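## Quiet Floors

Impact noise travels through the structure of a building, and carpet only hides part of it. In the Brurkton mill conversion, the original boards sat directly on the joists, so every footstep reached the unit underneath. The fix was a floating floor: a resilient mat, two layers of board with staggered joints, and a 10 mm gap left at every wall.

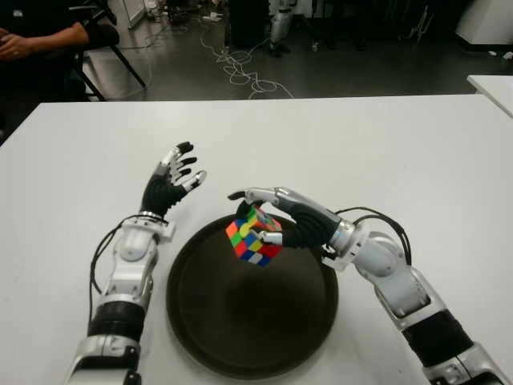

The gap matters more than the mat. A single screw driven through to a joist forms a bridge, and so does a baseboard pressed hard against the finished surface. Fluddale, the contractor, lifted 40 boards in November to find one such bridge — a pipe clip fixed through both layers. Edges were then sealed with a flexible compound that stays soft after curing.

Mass helps with voices but does little for heels. Adding a third board layer would have raised the floor again and meant trimming 119 doors.

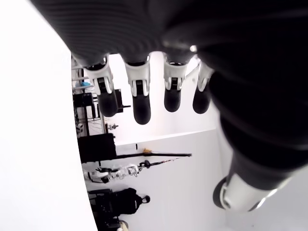

Siobhán Rafferty would have trimmed the doors anyway, arguing that tenants complain about voices first and that a door can be cut in ten minutes. Her own floors at Nurnik have the third layer, laid over the same mat. The cost there was higher ceilings lost in the hallways, where the ducts already hung low.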